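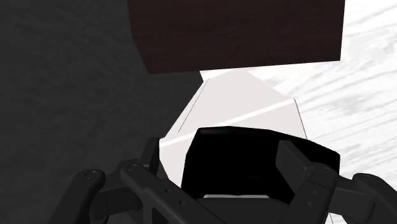 Buying a gripper cell: notes for week 4

Handout updated 18/08/2026

Last week we left off with the Jullanier packing line and the question of what it would cost to automate one station. I asked you to bring a number. Most of you brought the price of an arm, and I did the same thing the first time I wrote one of these budgets, so no hard feelings!

The arm is the part with a price tag on it. Everything else has to be dug up. For the Jullanier case the arm came to 57 percent of the total, and the rest went to the gripper, the mount, the guarding, wiring, training and spare parts. Write that down somewhere you'll see it again in October, when the project proposals are due.

Simulate before you sign

I'm a big fan of spending money on simulation early (you'll hear this from me until you're sick of it). A rendered cell lets you try a pick with a gripper you don't own yet. Put a simple block and a faceted part in front of the fingers, look from the wrist, and ask some dull questions. How much of the part does the gripper housing hide? Do the finger links have room to open next to whatever is stacked nearby? If the answer is no, you've spent a few afternoons and a license fee, and you can still change the order.

What simulation won't give you is wear, dust, or the day the air supply drops. Keep a line for a real trial. Bisley rents a demo cell for 30 days, and I'd put the rental in the budget even if you think you can talk them out of charging for it.

Comparing quotes

We'll use two quotes in class, Gallardo and Enisov. Gallardo looks cheaper on page one — then read the delivery terms. Enisov includes finger pads and a cable set, Gallardo lists them as options. Put both on the same sheet with the same rows before you compare totals. A blank row counts as a question for the vendor, never as a zero.

Contingency: I use 33 percent for a first cell. Yes, it's high. Drop it on the second one, when you have your own records to argue from.

For next time

Finish the quote sheet, add a row for simulation hours, and bring one cost you think I forgot. Spare fingers don't count, we did those already.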